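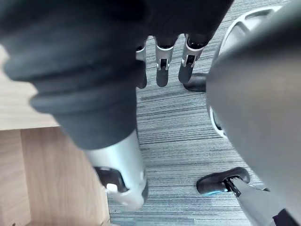 Iltix Teaching Systems - Cosik Demonstration Equipment

Cosik Teach Set, part 531

The Teach Set lets an operator show a robot a task without writing code. Move the arm by hand, or drive it from the Wynne remote station, and the controller records joint positions, finger positions and the wrist camera together. It fits arms that carry a fingered hand with metal knuckles and dark fingertip pads.

Two ways to teach

Hand guiding: Hold the guide button and the arm goes slack enough to push with one hand. Best for reaching, placing and wiping. Fingers are opened and closed with the thumb wheel.

Remote control: The operator wears the Wynne glove and watches the wrist view on a monitor. Use this mode for work down at floor level or beside furniture, where there is no room to stand next to the arm. Wired link only - the radio version was dropped in April.

What is in the case
Guide handle with button and thumb wheel
Wynne glove, right hand (left hand to order)
Wrist camera and bracket
Cable, 10 m
Recorder unit with Ostska software installed

Recording

Each take can run up to 30 minutes. We suggest at least 5 good takes of a task before training on it. Bad takes can be marked from the glove by holding the fist closed, and Ostska leaves them out of the export. Takes are saved on the recorder and copied over the network when the arm is parked.

Before you order

Check the wrist flange against the drawing in the manual. Older Cosik wrists need the adapter ring, sold separately. If your arm has a fabric or rubber sleeve, the camera bracket clamps below it and the sleeve stays on. Part of the hand and forearm will show in the wrist view. Ostska expects this, so do not crop the video.

Spare gloves and cables are listed under Accessories. Repairs go through the Iltix service desk, closed Friday afternoons.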